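Progress report, Minja project
Friday, February 24, 2023
Prepared by Wafula Kimaro for Muthoni Makokha, Faven

Dear Muthoni,

Please find the report for the first part of the garment work. As agreed in September, we began with short-sleeved T-shirts, collected with hand-held grippers on a cloth-covered table. 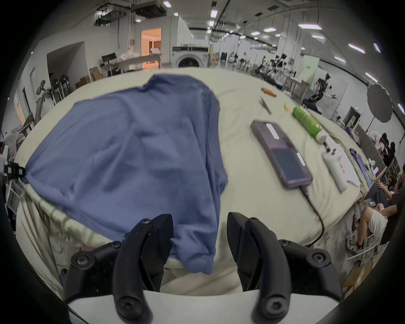
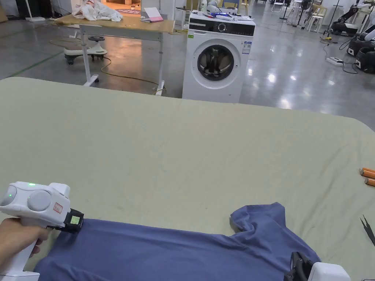
Photos: Minja project team

Collection. We have recorded 195 demonstrations of T-shirt handling. After review, 92 of them are accepted for training. The main cause of rejection was the start of the motion: several operators closed the jaws before they reached the fabric, and the learning system then copies this mistake. Josphat Mugo has rewritten the operator instructions, and the new version is in use now.

Operators. Cauã Medeiros trained two more people this month. A new operator needs 24 practice recordings before we keep any of his or her work. This is slower than I wrote in the plan - I had expected half of that.

Labeling. 56 of the accepted recordings are labeled from start to end. The rest have only the grasp points marked. Godfrey Kimaro checks each label a second time, and we would like to continue in this way even if it takes longer.

Difficulties. A shirt that hangs over the table edge is still hard for the system. We have too few examples of it and will collect more before we go on to long sleeves.

Request. We ask to move the long-sleeve work to the next period, with no change in the total budget. Please let me know if you need the spending table in another format.

With kind regards,
Wafula Kimaro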